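Player Recruitment Analyst (American football)

Bavier Scouting Services
Location: Ballitz House, with some home working
Contract: permanent, full time
Reports to: Ramesh Dubey, Head of Player Evaluation
Closing date: 09/10/2023

About us

Bavier Scouting Services provides player reports to American football clubs in Britain and on the Continent. Our clients are mostly semi-professional and amateur clubs with small coaching staffs and no scouting department of their own. They send us a list of positions they need to fill, and we send back a shortlist of players with written reports, game film and contact details.

We hold reports on over 2000 players, most of them former college players from smaller programmes in North America who were not drafted and want to carry on playing. We also cover university and club players in Britain. There are eight of us in the office, and we use part-time film graders during the season.

The job

You will watch film, grade players and write reports that a head coach can read in a few minutes and act on. The post covers defence, mainly the front seven. We already have analysts for the offensive side and for special teams, but everyone helps out with other positions when a client needs a quick answer.

The work follows the year. From late summer to December you will mostly be watching current college film and building the long list. After that comes the busiest period, when clubs are signing import players and want reports at short notice. Spring and early summer are spent following up on players we have placed, to see how our grades held up against what they did on the field.

Main duties

Grade game film using the Bavier grading sheet, with at least four full games watched for each player who goes on a shortlist.
Write player reports of one to two pages, covering technique, play speed, injury history where known, and the schemes the player has worked in.
Speak to players and their former coaches by phone or video call. This includes asking about passports, visas and availability dates.
Keep player records up to date in Clito, our database.
Attend weekly grading meetings, where reports are read out and questioned by the rest of the team.
Visit client clubs during the season, usually for a weekend, to watch games and talk to coaches.
Help prepare the position rankings that go out to all clients before the signing period opens.

What we are looking for

You must have:

A sound knowledge of defensive football, including the common fronts and coverages and what each position is asked to do in them.
Experience of breaking down film, either as a coach, a player, a student analyst or in a paid scouting job.
Clear written English. Our clients include coaches who read English as a second language, so reports need to be short and free of jargon where possible.
The right to work in the United Kingdom.
A willingness to work some evenings and weekends between September and March.

It would help if you have:

Coached or played in a British or European league.
A working knowledge of spreadsheets beyond the basics.
German, Italian or Spanish to conversational level.
A full driving licence.

You do not need a degree. You do not need to have played at a high level either. Two of our present analysts never played the game and came to us from other kinds of work.

We are not looking for somebody to write mock drafts or articles. None of our work is published, and analysts are asked not to discuss players on our list on social media or on podcasts. If you write a blog or run an account about the draft, you are welcome to mention it in your application, but you would have to stop covering any player we hold a report on.

Pay and conditions

The salary depends on experience and will be discussed at first interview. You will get seven weeks' paid leave including bank holidays, most of it to be taken between April and August. Weekend work is given back as time off in the following month. We pay for travel, film subscriptions and a laptop.

There is a probation period of six months. During this time your reports will be checked by a senior analyst before they go to clients.

Where you will work

The office is on the ground floor of Ballitz House, a former family home on a residential street. There is a shared film room, a kitchen and a small meeting room. Parking is on the street. Staff are expected in the office three days a week, including the day of the grading meeting, and can work from home for the rest. 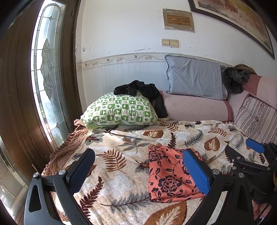 Leaded-glass door at Ballitz House

There is one step up at the entrance and a portable ramp is kept inside. All the rooms used by the team are on the same level. If you need any changes made for an interview or for the job itself, please tell us when you apply and we will arrange them.

How to apply

Send the following to Marites Mangubat, Office Manager, quoting reference BSS 976:

A CV of no more than two pages.
A covering letter saying which defensive positions you know best and how you came to know them.
One sample player report, on any linebacker or defensive lineman of your choice. It should be no longer than 600 words. Please state which games you watched.

The sample report matters more to us than the CV. We would prefer a report on a lesser-known player from film you have watched yourself. Reports on players expected to go in the early rounds are hard for us to judge, as so much has already been written about them.

Shortlisted applicants will be asked to a video interview with Ramesh Dubey and one of the analysts. Those who go through to the second stage will come to the office for half a day. You will be given film of a player you have not seen before, two hours to grade it, and then a discussion with the team - this is much like one of our normal grading meetings. Travel costs for the second interview are paid.

The Policarpio internship for student analysts is advertised separately and has its own form. Please do not use this advert to apply for it.

We reply to every applicant, including those we do not shortlist. No agencies, please.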